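Clunetti open day, speaker notes
Station 2: snack packs, hand-held grippers

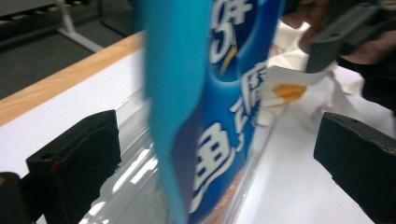 Trislow wrote back after the last visit that the pace was too quick to follow from the rear row. Slow down.

Point out the two black fingers and the blue pack between them. Mention glare on clear plastic.
Log stands at 2,909 grasps. Give the figure once.
Allow 5 minutes, then 3 for questions. Colour labelling is covered at the Avus station.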